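From: Ingrid Dunleavy
To: Pillberg house-repairs list
Date: April 20, 2020
Subject: Re: Heating circuit two, uneven return temperatures

Solange Camargo wrote:

> I have now bled every radiator on the second circuit twice and the
> living room is still the last to warm up. The bedroom at the end of
> the corridor gets hot within minutes. The boiler pressure is fine and
> the pump hums as usual. Before I pay Rahimi to come out and tell me I
> need a bigger pump, is there anything I can check myself? I have a
> clip-on thermometer and a set of spanners. The pipework is the old
> two-pipe arrangement, with Atitz valves on the flow side and plain
> lockshields on the return. I can't find any record of what the
> lockshields were set to.
>
> Also, would turning the pump up a notch do any harm?

Solange,

Your symptoms point to balance and I would leave the pump alone for now. If the bedroom is hot within minutes, there is enough flow in the circuit, and most of it is taking the easiest path. Turning the pump up will push more water through the same path. It may also give you noise at the valves, and you will then be chasing two faults.

Bleeding only removes air. Once a radiator is warm along its top edge there is no air left worth removing, and each further bleed lets in fresh water when you top up, with the oxygen that comes with it. Please stop at two.

The procedure I used on the flat on the Lidau side is below. It took me an evening for six radiators, most of it spent waiting.

Start with the system cold. Take the thermostatic heads off all the Atitz valves, or open them fully if the collars are seized. A head that closes halfway through will spoil every reading after it. Then open all the lockshields fully, counting the turns as you go, and write the number down for each one. That gives you the old settings, which you say you haven't got, and a way back if you make matters worse.

Switch on and note the order in which the radiators get warm. Let the system cool again before the next step. With everything hot, the differences are too small to be of use.

Close the lockshield on the fastest radiator completely, then open it a quarter turn. Switch on, wait until the flow temperature at the boiler is steady, and clip the thermometer to the flow pipe and then to the return pipe of that radiator. You want a drop of 14 degrees or so on a boiler of that age. If the drop is larger, open the lockshield slightly. If it is smaller, close it slightly. Wait several minutes after each change – the pipe responds well before the radiator does, and it is easy to overshoot.

Carry on in order, fastest to slowest. The last radiator will probably need its lockshield left wide open. If it does and the drop is still far too large, you have a restriction in that branch, and then it is reasonable to ring Rahimi.

Before measuring in the living room, check what is standing in front of the radiator. A long cloth or the back of a sofa close to the panel will hold the warm air down and the room will lag whatever the valve is doing. It will also mislead a thermostatic head, which reads the trapped air and shuts early.

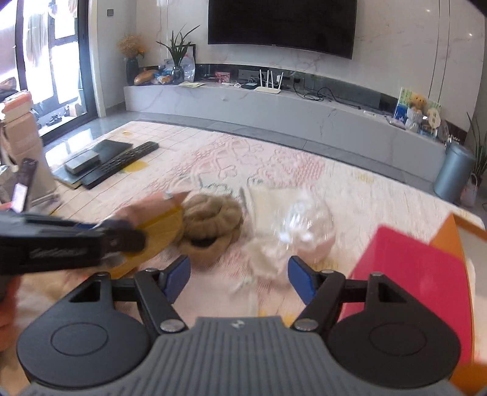 Living room, with the large table and its patterned cloth.

On clip-on thermometers: scrape the paint off the pipe where the clip sits, or the reading will be low. It matters less that the instrument is accurate than that the two readings are made in the same way. Use one thermometer for both pipes. When I tried with two, they disagreed by 2 degrees on the same bit of bare copper.

If the lockshields are the older pattern, the spindle is square and the usual spanner will round it off. Use a proper key. A drip from the gland after turning is common on valves that have not been moved for years. Nip up the gland nut by an eighth of a turn, and repack it if that fails – do not keep tightening.

Last August I drained our own circuit two and got a fair amount of black sludge out of the lowest point. If your water comes out the same colour when you bleed, say so on the list before you start balancing, as the settings will drift once the pipes are flushed and you would have to do it all again.

Please post the turn counts when you have them. The layout on your floor should match ours apart from the corridor branch, and I would like to compare.

Ingrid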